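Search this site Enter keywords Go

Induvska Doll Stand and Restringing Kit, Reviewed by a Tired Collector

2019-04-17

I buy old dolls with problems. Composition, mostly, with a few cloth ones and a shelf of bisque heads on bodies that may or may not be theirs. So I have owned a lot of doll stands and a lot of elastic, and I come to any "complete collector's kit" with my arms folded.

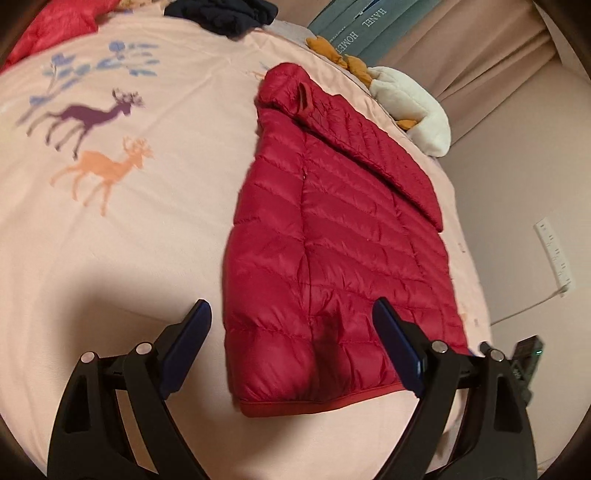
The Induvska kit sells for $77, and for that you get three adjustable stands, a restringing set (two weights of elastic cord, a long hook, a short hook, a clamp) and a folded sheet of instructions. The box says it is suited to "antique and modern dolls of all sizes." No stand made is suited to dolls of all sizes, and I would think better of a company that said so.

I ordered mine in January from Plunirby, the only shop I found that had it in stock. I paid full price and have no arrangement with either of them.

The stands

They are the usual type, a weighted round base with an upright post and a pair of spring arms that go around the waist. The post slides and locks with a thumbscrew. The arms have a rubbery coating, and that is where my trouble started. Coated wire is kinder than bare wire for the first few months. After that it depends on what the coating is, and the instruction sheet doesn't say. I have seen soft plastic coatings go sticky and leave a mark on a white cotton dress that no amount of soaking would move. I wrote to Induvska to ask what the material was and got a polite note thanking me for my interest in their products. So I wrapped the arms in undyed cotton tape, which I'd have done anyway, but I had hoped that $77 would excuse me from it.

The smallest stand is good. I have had a 9-inch composition toddler on it for weeks and she hasn't leaned or slid. The middle one is fine. The large one is rated for dolls up to 30 inches, and I don't believe it. I put Yule on it (she came to me at Christmas, 28 inches, cloth body, composition head and limbs, heavy as a ham) and with her coat on she tipped forward as soon as I let go of her. I had my hand an inch away because I've been at this a while. A newer collector might have trusted the label.

With a lighter doll of the same height, an all-cloth one, the large stand holds. It's a matter of weight, and the box gives only height. Every maker of stands does this and I wish they'd quit.

The thumbscrews are the best thing here. They bite, they stay bitten, and they don't chew up the post. I've had pricey stands that did worse.

The restringing set

I'll say first that I would not hand this to a beginner, and the kit is plainly aimed at beginners. The instruction sheet gives 6 steps for restringing a five-piece body. Six is enough if you've done it before. If you haven't, you will get to step four, where it says to "secure the cord under tension," and stand there with a leg in one hand wondering what to secure it with. The clamp, as it happens. The sheet doesn't mention the clamp at all!

The long hook is nicely made. The end is smooth and closed enough that the cord doesn't jump off, and it reaches through the torso of a 20-inch doll with room to spare. The short hook is a bent bit of wire and I have gone back to my old one.

The two weights of elastic are labeled "light" and "heavy," with no measurement given. I laid them against the cord I normally use. The light is good for small dolls. The heavy is too strong, in my opinion, for old composition. A doll strung too tight will crack at the neck socket or the hips, slowly, and you'll find it one day when you pick her up to dust. I used the light cord doubled on a 15-inch girl and was happy with the tension. She stands with her knees straight and her head turns without snapping back.

I also tried the heavy cord on Sumo, a hard plastic baby of no value whom I keep for experiments. Hard plastic can take it. His arms now fly up to his ears when you let go, but nothing broke.

What you could do for less

Three plain stands of decent quality and a roll of cotton tape will cost you a bit over half what this kit does. Elastic by the yard is cheap, and a seller who deals in doll parts will tell you the thickness. A stringing hook is a few dollars. You'd be missing those thumbscrews, and I do like them, but I can't put a $30 value on a thumbscrew.

The Plunirby listing calls the kit "trusted by over 3,000 collectors." Perhaps it is. I'd want to know how many of them have had it longer than a year, and what the waistbands of their dresses look like.

Odds and ends

The bases have a felt pad underneath, glued on. One of mine was already peeling at one side when I unpacked it. A dab of white glue fixed it.

The posts are a shiny silver color -- fine under a long skirt, very noticeable under a short one. Mohair catches in the spring where the arms join the post, so tie the wig up before you set a long-haired doll in place.

The cord for both weights is white. I'd have liked one in a duller shade for old bisque, where new white elastic shows at the wrist and elbow joints and looks like dental floss.

Would I buy it again? The small stands, yes, if they were sold separately, and so far they aren't. The whole box, no. I'm keeping the long hook in my sewing drawer, and the large stand now holds a straw hat.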